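Speaker notes: Lost Property Handling in Public Buildings
Jeltby Municipal Services, staff briefing, 26 July 2019

Slide 1. Welcome and purpose
Thank attendees for coming. Explain that the briefing covers the revised lost property procedure, which takes effect in October at the Lultora library, the Tamura sports hall and the Jurton service desk.

Slide 2. Current position
The three sites recorded 463 items last year. Of these, 125 were returned to their owners. Pause here. Point out that most unreturned items had no location entered in the register.

Slide 3. Intake
Every item is to be registered on the day it is handed in. Staff should record the place, the time and a plain description. Avoid guessing at brand or value. Small items go in a tray until they are tagged.
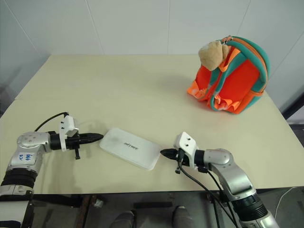 White plastic tray on a pale tabletop.

Slide 4. Storage periods
Ordinary items are held for 7 weeks. Perishable goods are discarded at closing time. Identity documents and bank cards are passed to the police and are never kept overnight. Refer questions about medication to the duty manager.

Slide 5. Bags and children's belongings
Bags are opened by two members of staff, and the contents are listed on one form. Items found together stay together under a single tag number.

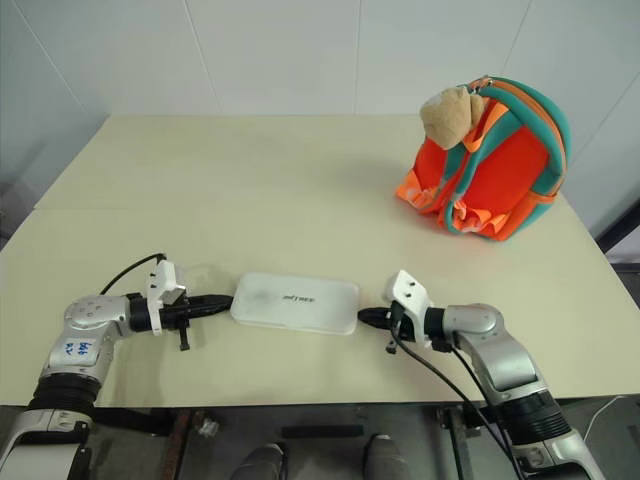 Orange backpack with teddy bear; white case in front.

Slide 6. Returning items
Ask the claimant to describe the item before it is shown. Obtain a signature. If two people claim the same item, hold it and inform the duty manager.

Slide 7. Questions
Allow ten minutes. Printed forms are available at the door.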